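Plemavness is looking for participants: play afternoons for adults who work with small children

We are a small workshop which prepares table games for nurseries and for families. From November we start a new series of play afternoons, and we search for people who would like to try our games before they are printed in the booklet. You do not need any special education. It is enough that you like games, that you can sit at a table for two hours, and that you tell us openly when something is boring.

Each participant comes for 2 afternoons. In the first one you play alone or with one partner, following a written card. In the second one you explain the same game to another person, without the card. We write down where the explanation becomes difficult, and afterwards we correct the text. Tea and something small to eat are on the table in the next room (please not in the play room, the white tables become dirty very quickly).

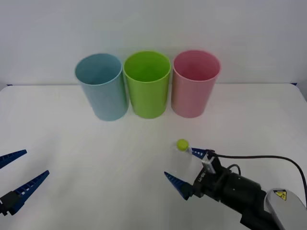 The games are made from ordinary things which every nursery already has in the cupboard: cups, balls, spoons, paper. Many of them are about colours and about careful hands. For the cup games we like to have the colours in a fixed order, blue, green and pink from left to right, so that the card and the table always agree. The small ball resting on a clear cup is a harder thing for many children, as the clear plastic is not easy to see on a white table, and we would like to hear how you would explain this to a child of four years. Should the adult show it first? Should the clear cup come later in the game? Irina Dinu, who writes the cards, has one opinion and Gopinath Mathew has another one, so your answer will be really used.

Whom we look for:
Adults who work or have worked with children under six years
Parents and grandparents
Students of pedagogy, also in the first year
People whose first language is not English are very welcome, our cards must be clear for them too

What you receive:
A printed copy of the finished booklet
Your travel costs inside the town
A voucher for the Fillier bookshop

To take part, please write a short letter to Stela Preda, Plemavness, PO Box 333. Tell us which ages of children you know best and if you prefer to start at two or at five in the afternoon. Please also mention if you need a higher chair or a place near the door.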